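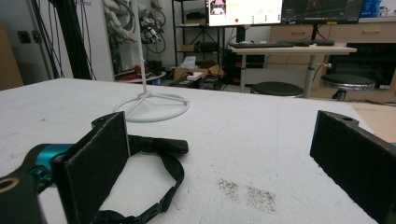

*Black fabric strap with plastic buckle, on a foam-covered table.*

# About Flenwood

Flenwood repairs bags, rucksacks, instrument cases and other carried goods made from woven fabric and webbing. Most of our work is on straps, buckles, zips and the seams that hold them to the body of the bag. We do not repair leather, and we do not make new bags.

The firm was set up by Bram Vermeulen and Ewurabena Ankrah, who had both worked in tent and awning repair. It now employs 14 people in a single-storey unit on Arnerberg Road. Bram runs the sewing floor. Ewurabena is responsible for materials and for all written repair estimates.

## What we repair

Shoulder straps usually fail at the stitched join with the bag, where the load passes through a small area of fabric. Re-sewing over the old holes weakens the fabric further. Our normal method is to unpick the join, fit a backing patch on the inside and sew a box stitch through sound material. The finished seam allowance is 7 mm unless the original pattern leaves less room.

Padding is replaced when it no longer springs back after being pressed. Closed-cell foam is used for shoulder pads and hip belts. If the cover can be kept, we open one end, change the foam and close it again along the original line.

Buckles are matched by webbing width and by type. A side-release buckle with one broken prong is replaced as a pair, both halves, as parts from different moulds often do not lock fully. Where a buckle has been sewn in, we can fit a replacement that opens at the bar, so that the webbing does not have to be cut.

Zips are assessed at the slider first. A worn slider costs little to change and accounts for a large share of the zips sent to us as broken.

## What we do not repair

Climbing harnesses, fall-arrest equipment, child car seats and lifting slings are returned unopened. Items of this kind should go back to their maker.

We also decline coated fabrics where the coating has turned sticky or has begun to flake. New stitching will not hold a patch securely to a failing layer, and seam tape will not bond to it.

## How work is handled

Each item is logged on arrival by Tamsin Doucet and given a numbered tag that stays with it until dispatch. An estimate is sent before any work begins. Estimates stand for 60 days. If we find further damage after opening a seam, work stops until the customer has agreed the change.

Items must be clean and dry. We charge for cleaning where soil or grit would damage the machines.

All repaired load-bearing seams are checked by a second person. Latrice Achterberg keeps the stitch records, which give thread size, stitch length and needle for every job.

## Trade work

We carry out repairs for shops, schools and hire firms under account. Szabo, our account scheme, allows for monthly collection and a single invoice. Enquiries go to Xiomara Kincaid.

The counter closes at 4.30 pm, and the workshop shuts for 2 weeks in July.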